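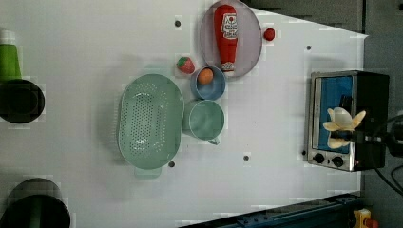
Play Kitchen Lending Sets: Progress Report 2

Submitted to the Honell Community Fund by the Rornoson Toy Library

Period covered

This report follows on from our first one and takes the project up to the end of September. The first report dealt with buying the sets and setting up the catalogue. This one deals with lending, with what has come back damaged or short, and with the changes we have made to the contents.

Where we are up to

All 44 play kitchen sets are now in the catalogue and available to borrow. At the time of the first report several were still waiting on parts from Indinetti, our main supplier. Those parts arrived and the last of the sets went out on loan soon after.

Sets have been borrowed 1091 times since the project started. That figure includes renewals, as our loan system does not separate a renewal from a new loan. We have asked for this to be fixed, and if it is fixed before the next report we will give both numbers.

The sets are lent from the Rornoson rooms and from the Steiner Street outreach stop, which opens on Wednesday afternoons. Steiner Street has been busier than we planned for. Families there tend to borrow for the full period and then renew, which means fewer sets on the shelf for anyone coming in new. We have moved extra sets across and will keep watching it.

What is in a set

The contents have settled down now. Each set is meant to let a child lay a table, get food ready and pretend to cook it, using pieces that look enough like the ones at home. A typical set has:

Plates, usually one large and one or more smaller
A small bowl
A mug with a handle
A colander
A sauce bottle
Play fruit, with a strawberry and an orange in most sets
Other play food, which varies

The larger sets also go out with a small toaster oven. We do not have enough ovens for every set, and they are catalogued separately so that a family can borrow the set without one. They are heavy and take up a lot of boot space, and some families have told us they would sooner go without.

We dropped cutlery from the standard list. It went missing faster than anything else and parents told us their children used the spoons from the kitchen drawer anyway. Sets that still have their cutlery keep it, but we will not replace it.

The colander was a late addition and it has been one of the better ones. It was suggested by a parent at Steiner Street whose child had been borrowing the real one every day. Children wash fruit in it, carry things in it and wear it. It is also handy for us at check-in, as small food pieces can be rinsed in it under the tap.

Plates and bowls

We reported last time that we were unsure about mixing colours. The original plan was for each set to have a single colour so that pieces could be matched back to their set quickly. That plan did not survive the first few months. Once a plate was lost, the replacement was rarely the same shade, and holding back a whole set for the sake of one green plate made no sense.

Sets now go out in mixed colours. Pale greens, blues and greys are all used together. We match pieces to sets by the contents card and by a small mark on the underside, and this has worked well enough. Check-in takes a little longer. Children do not seem to mind, and several families have said that sorting by colour has become part of packing up.

Oval plates have lasted better than round ones. We do not know why. It may only be that we have fewer of them. The shallow round plates pick up scratches and a few have gone cloudy from being put through dishwashers at home, which the contents card asks people not to do. We have made that line on the card larger.

The sauce bottle

The red sauce bottle deserves its own section, given how often it comes up in comments. It is the piece children ask for by name and the piece most often left behind at home when a set is returned. Overdue notices for a missing sauce bottle were by far the most common notice we sent this period.

The labels are the weak point. They are printed and stuck on, and they start to lift at the corners once the bottle has been washed a few times. We have tried re-gluing them with mixed results. A bottle with no label still gets played with, but families tend to report it as broken. Indinetti has offered to supply spare labels at a small charge and we have asked for a sample before we commit.

We also had a few parents ask whether the bottle could be confused with a real one by a younger brother or sister. We talked this over and decided to add a line to the contents card asking that play food be stored away from real food. No sets were withdrawn.

Small pieces

Play food is checked piece by piece when a set comes back. We use a white table for this, as small red and yellow pieces show up clearly on it and are easy to lose on the patterned carpet. Everything is tipped out and spread so that it can be seen at once, then wiped and put back against the card.
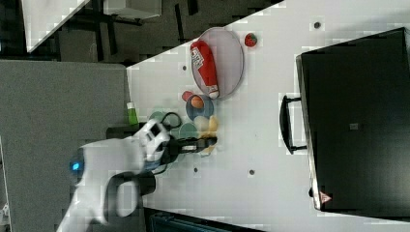

The most common losses are the round pieces, which roll. Oranges, lemons and eggs go under couches and car seats and often turn up weeks later. We now keep a tub of found pieces at the front desk, and anyone who finds a stray one can drop it in without having to say which set it came from. This has brought back a fair number of pieces that we had already written off.

Strawberries are lost less often but get chewed. The leafy tops are softer than the fruit and they show tooth marks early. We replace any strawberry with a torn top and do not try to repair it.

Size is the other matter to report. Some of the smallest round pieces were close to the limit we use for children under three. We went through every set with the gauge and took out the pieces that were too small, even where only one side of the piece fell under the limit. Sets with no small pieces are marked on the spine of the box and can be borrowed for any age. The rest are marked for three and up. We should have done this before the first sets went out and have added it to our buying checklist.

Cleaning

Hard pieces are washed in warm soapy water and left on a rack overnight. The toaster ovens are wiped over only, with the door open, and the knobs are checked for looseness. Knobs that pull off easily are a choking risk and an oven with a loose one stays off the shelf until it is fixed.

Mugs need more attention than we had expected. They are used for real drinks at home a good deal of the time, in spite of the card, and milk is hard to get out of the join where the handle meets the cup. We have bought bottle brushes for this.

Money

The second instalment of the grant was $800. It was spent on replacement food pieces, a further lot of colanders and mugs, new storage boxes for Steiner Street, and printing of the revised contents cards. Receipts are attached to the finance form, which has been sent separately.

We underspent on plates and overspent on boxes. The boxes we had first bought were too shallow for a mug to stand upright, so lids were being forced and two corners of almost every lid had split. The deeper boxes cost more but have held up so far. We moved the plate money across to cover the difference, as allowed under the agreement, and told the Fund at the time.

There is nothing left over from this instalment.

What has not gone to plan

The feedback slips have not worked. They go out in every box and very few come back, and the ones that do come back tend to say the set was good and nothing else. We have started asking one question at the desk when a set is returned – what did they play with most – and writing the answer down. It is rough, but it gives us more than the slips did. The slips will be dropped once the printed stock runs out.

The picture cards for families who do not read English are behind schedule. The drawings are finished, but they showed the cutlery, so they are being redone to match the current contents. We expect to have them in the boxes early in the next period.

We also said we would run a packing-up session for new borrowers at Rornoson. It was held once and was poorly attended. Families told us the time did not suit, being too close to school pick-up. We will try a morning.

Next period

Settle the question of labels for the sauce bottles.
Finish the picture cards and put one in every box.
Look at whether more ovens are worth buying, given how many families leave them behind.
Report loans and renewals separately if the system allows it.
Replace the remaining shallow boxes at Rornoson.

We would like to keep the number of sets as it is for now. Demand at Steiner Street could support more, but storage there is one cupboard and it is full. If the second cupboard in the hallway becomes available we will write to the Fund with a proposal before the final report is due.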